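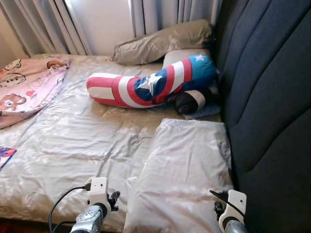 Zeeshan Marwat writes that the laterality field is still blank on several cholecystectomy notes, and asks whether it was dropped on export or never filled in. It was never filled in. Laterality is only recorded for paired structures, and the gallbladder is not one. The value is now "na" in those rows so that blank can keep its meaning of "missing".

Binel Theatre Notes, release 8

Contents of this file: summary, files, fields, how the notes were prepared, coding rules, known problems, permitted use, changes.

Summary

Binel is a set of operation notes from general, hand and ENT surgery, each paired with procedure codes assigned by two coders working apart. The notes were dictated by surgeons or typed by them after the case. They are in English. Spelling, run-on sentences and missing full stops are kept as found. The set is meant for testing software that suggests procedure codes from free text, and for training new coders.

Files

notes.csv: one row per operation note
codes.csv: one row per code per coder
agreed.csv: the final codes after review
abbrev.txt: abbreviations found in the notes, with the expansion used by the coders
withdrawn.txt: identifiers of notes removed since the first release

All files are UTF-8 with Unix line endings. Line breaks inside a note are written as \n and the whole field is quoted. Some spreadsheet programs will turn note identifiers into dates if the column is not set to text before opening.

Fields in notes.csv

note_id: text, never reused
specialty: general, hand or ent
urgency: elective, urgent or unknown
laterality: left, right, both, na, or blank if missing
position: patient position as stated in the note, not normalised
body: the text of the note
dictated: y, n or blank
closure: free text copied from the last part of the note, where there is one

Age is given in bands in age_band. The top band is open and starts at 89. 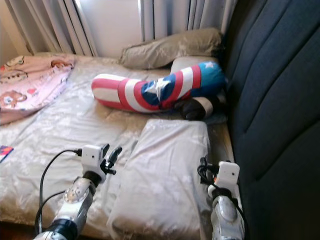 Photo: Yolotzin Ventura

How the notes were prepared

Names, record numbers, theatre numbers and dates were removed by hand, then checked with the Alva script. Alva replaces each item with a tag of the same kind, for example [SURGEON] or [DATE]. Where a note names both the surgeon and the assistant, the tags are numbered in order of first mention. Implant lot numbers are removed. Implant sizes are kept, as some codes depend on them.

A second reader went through every note after the script had run. Anything that could point to a patient by way of an unusual job, place or injury was reworded, and the row is marked reworded = y. The rewording was done by Nithin Palaniappan and checked by Anil Menon. Reworded notes read a little more smoothly than the others, and anyone studying dictation style should leave them out.

Drain type, suture size and tourniquet time were left alone. Where the surgeon gives two different tourniquet times in one note, both stand.

Coding rules

Each coder saw the body of the note and nothing else. The title of the operation on the booking form was withheld, since it often differs from what was done. Coders could enter up to 8 codes per note, in order, with the main procedure first.

An approach is not coded separately unless it was the whole of the operation. Exploration followed by repair through the same wound is coded as repair. A procedure that was started and given up is coded with the suffix A. Division of adhesions is coded only if the note says that it took up a substantial part of the case or changed the approach.

Local anaesthetic put into the wound at closure is never coded. Nerve blocks are coded if the note names the nerve. 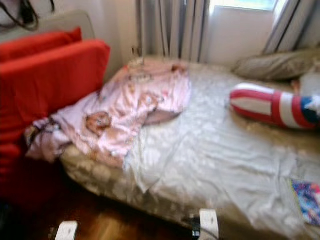

Disagreements were settled by a third coder, Kvido Vrabec, who saw both sets of codes without knowing whose they were. The reason for each decision is in agreed.csv under reason, as a short code. The value R4 ("note supports either") means that the choice was a convention and should not be held against a system that picks the other code. A scoring script that takes account of R4 is kept with the Flarau tools and is not part of this release.

Known problems

The hand surgery notes come from a small number of surgeons with fixed habits. One of them uses the same opening paragraph in every carpal tunnel release, down to the misspelt "retinaculm". A model can learn the paragraph and ignore the rest. Split by surgeon_group, not at random.

21 notes end in mid-sentence. The source system cut them at its field limit and the remainder could not be recovered. They are marked truncated = y and were coded on what was there.

"BKA" is expanded once in abbrev.txt as below-knee amputation. No note in the set uses it in another sense, but the file should not be taken as a general list.

The position column has both "supine" and "on back", and one entry reading "as usual".
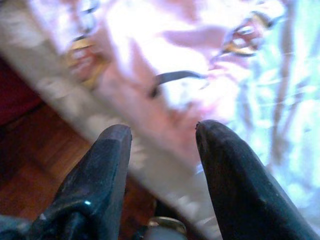
Can a note be coded as laparoscopic if the surgeon converted to open?

It takes the open code, with the conversion suffix added. The laparoscopic code is not entered as well, even where most of the dissection was done before conversion.

Permitted use

Teaching, research and software testing. The notes may not be used to judge the work of any surgeon or unit, and no attempt may be made to link them to other records. Copies held on the Nerside server must be deleted when the user's agreement ends. Extracts of a sentence or two may be printed in papers.

Changes

Release 8: laterality set to "na" for unpaired structures. 11 notes withdrawn as near copies of others. Suffix A added to two thyroid notes. Column closure no longer includes the post-operative instructions.
Release 7: age bands replaced exact age. Reason codes added to agreed.csv.
Release 6: ENT notes added.

Corrections should give the note_id and the field. The July file is the last one that will carry the old specialty names.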